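**Trade in my old Stovari now, or wait for the new one?**

Posted by Ewurabena Mensah, 2026-01-04

Hello all, and a happy new year to everyone on the Trodwood forum! My Stovari phone is getting on a bit and the battery is down to 80 per cent health, so I'm usually hunting for a charger by teatime. The phone shop in town, Akolgo, has offered me £241 for it against the current Ovora. My nephew swears the next Ovora is coming out any minute and that I'd be daft to buy before then (he said this over Christmas dinner, so I couldn't really argue). I mostly use it for calls, photos, the bus app and my shopping list.

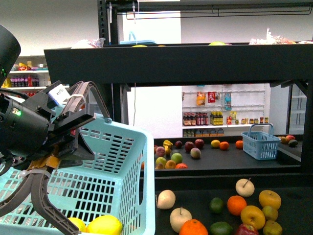
Does a trade-in price drop once a new model has been announced?

It often does, though how much depends on the shop and on how many people are handing theirs in at the same time. Ask Akolgo how long they'll hold your quote. Plenty of places will fix the price for a few weeks, and then you can wait and see what gets announced without losing anything by it. Do get it in writing, or at least in an email, as I once went back with only a friendly chat to rely on and came away with a good deal less!

**Nhyira Asante**

I was in much the same boat last January, so I do feel for you. In the end I kept my old phone and had a new battery put in for £90, and it's been lovely ever since, lasts right through to bedtime. For calls and a shopping list I really wouldn't rush into anything new. If the screen's fine and it still gets its updates, you could easily have another 2 years out of it.
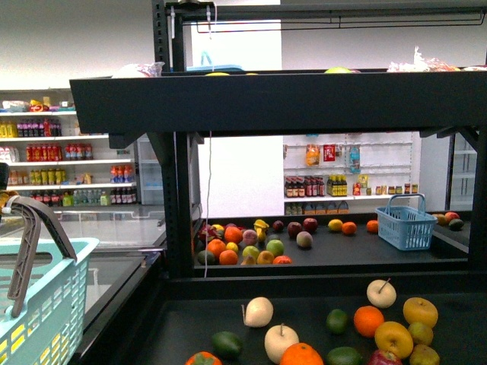
*Fruit on the black display stand.*

One more thing I meant to say: whichever way you go, back up your photos first and check they've all come across before you hand the phone to anybody. Then sign out of your account, or the shop may not be able to take it.

**pipandtonic**

Wait for the sales. My sister's one has a nice camera but I couldn't tell you the model, sorry.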